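Progress report to the Sjöberg Fund
Project: Drinks and sugar in the Wakby school district
Prepared by the Valtmont Nutrition Office, December 15, 2023

1. Work done in this period

We have now completed the second stage of the project. The goal of this stage was to learn what the pupils drink between the first lesson and the time they go home. We worked with 3 schools, which are the two schools in Wakby and the smaller one in Braladau. The school in Braladau joined later than we planned, as its new principal wished first to read all the forms.

We received 1224 completed drink diaries. Each diary covers five school days. The families could fill it in on paper or by telephone, and the paper version was much more popular. A part of the diaries came back without the page for the afternoon. We kept these in the study, but we count them only for the morning results.

2. First results

Water from the tap is the most common drink in the morning. In the afternoon this changes, and sweet drinks come to the first place among the older pupils. Many families wrote "juice" for every drink with a fruit on the label, also when the drink contained mostly water and sugar. For this reason we made a new group in our tables with the name "fruit and flower drinks". It includes lemonades, syrups mixed with water, iced teas with fruit, and imported drinks such as sour plum drink.

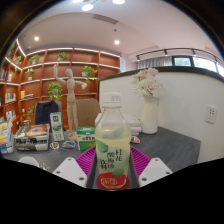 Bottled sour plum drink with osmanthus, group "fruit and flower drinks".

The imported drinks took more time than we expected. Labels in other languages had to be read by a translator before we could enter the sugar values, and this cost was not in the first budget. We paid it from the travel line, where we had money left after two visits were replaced by telephone meetings.

3. Meetings with parents

We held 18 evening meetings. Attendance was good in Wakby and weak in Braladau, where the last bus leaves early. Parents asked mostly about the price of the school milk and about the water fountains, of which one in Wakby was out of order for the whole autumn. We have informed the district about this, and we wait for the answer.

4. Budget

We have used around 60 percent of the grant. We do not ask for additional money. We ask only for your permission to keep the translation cost under the travel line until the end of the project.

5. Next steps

In January we will send each school its own results, and start the cooking afternoons with the younger classes. The teaching sheets are ready, except for the one about reading labels, which we are writing again in simpler words. The complete tables will follow with the final report.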